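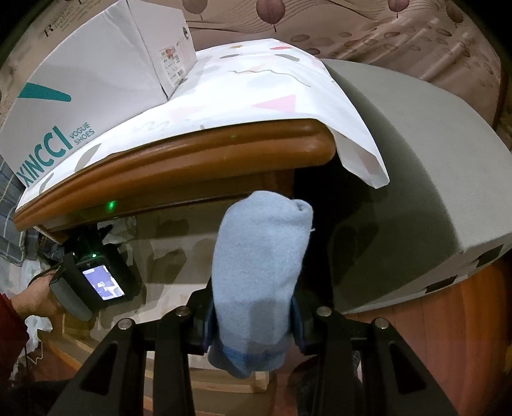 Temorura H4 hand-held gripper: pad and linkage service kit

Part no. 2649
In stock at Trotthorpe
Usually sent within 4 working days

The H4 service kit replaces the parts involved in the slow-release fault on Temorura H4 hand-held grippers. It fits both the left-hand and right-hand units. If your gripper holds on to thin fabric after you let go of the trigger, or one arm lags behind the other when opening, please read the notes on this page before you order, as some units qualify for a free kit.

What goes wrong

The H4 has two arms, each built from linkage bars that turn on pivot screws. When the trigger is released, a return spring in the handle pushes both arms open together. On units from the affected batches the inner pivot screws were fitted without enough thread lock. They work loose with normal use, the inner bar tilts slightly, and the pad on that side no longer meets the other one squarely.

With stiff objects you may never notice. It shows up with socks, cloths, underwear and other light textiles. The cloth gets pulled in behind the lower edge of the tilted pad and stays there when the arms open. Users usually report one or more of the following:

The cloth is released on one side and hangs from the other.
A loose thread is drawn into the inner joint.
The arms stop short of fully open and need a second pull on the trigger.
There is a click at the start of the closing movement.
The recorded opening width does not return to zero when the pads are touching.

The last of these matters if you are collecting demonstrations for training. The width sensor sits on the handle side of the joint, so it reports what the handle is doing and takes no account of play further along. A session recorded on a loose gripper will show a clean release at the moment the trigger went, while the video shows the cloth still held. We have had recordings sent to us where this went on for a whole day before anyone checked one against the other.

Safety

Stop using the gripper if a pivot screw stands proud of the bar. The screw can come out completely, and the arm it was holding will then swing inwards under spring load. We have had one report of a pinched finger, which happened when a user reached in to free a trapped sock with the trigger half pulled.

Do not clear trapped cloth by hand while the gripper is powered. Switch off at the handle, wait for the indicator light to go out, then open the arms by the outer bars and lift the cloth away. Do not cut threads out with a blade, as the pad facing marks easily and a nick will catch on the next piece of fabric.

If you work with one gripper in each hand, put both down before you clear either of them.

Which units are affected

Look at the serial number on the underside of the handle. Units ending 46 or 829 come from the two batches assembled before the screw supplier was changed. The kit is free for these, whether or not the fault has shown itself yet. Send us the serial number with your order and the charge will be removed before we take payment.

Other H4 units can wear in the same way over a long period, mainly where they are used every day. The kit is a paid item for these. The older H3 has riveted joints and does not take this kit.

What is in the kit

4 pivot screws with thread lock already applied
2 replacement pads, dark blue
2 inner linkage bars, black
4 thin washers
1 driver bit
1 printed fitting sheet

The return spring is not included. If the arms are slow to open after the kit has been fitted, order the spring separately or send the gripper to us.

Fitting

Allow half an hour for each gripper. Work on one arm at a time and leave the other assembled so that you have something to compare it with. Take out the inner screw first, then the outer, and lift the bar away. Fit the new bar with the recess facing outwards. Tighten each screw until it stops, then leave the gripper overnight so that the thread lock can set. Turning a screw again after that breaks the bond, and you will need a new one.

The pads are a push fit. Press them on with your thumb and check that they meet along their full height. Then run the width calibration from the handle menu. Old calibration values should not be carried over.

To test, pick up a thin sock by its middle and hold it upright over a table. Let go. It should drop from both pads at once. Repeat with the cloth held near the tips of the pads, where the fault is easiest to see. If it still hangs on one side, take the gripper out of use and contact us.

Recordings made before the repair

We can't correct width values from an affected unit, as the amount of play changes from one grasp to the next. Tiltura users can mark the sessions as suspect in the session list and keep the video. Fajardo users will have to move the files out by hand.

Returns and repairs

If you would prefer not to do the work yourself, we will fit the kit at Trotthorpe. Pack the gripper with its arms closed and the strap removed. Postage both ways is covered for affected batches. Opened kits can't be returned once a screw has been used.

Notice last updated May 6, 2019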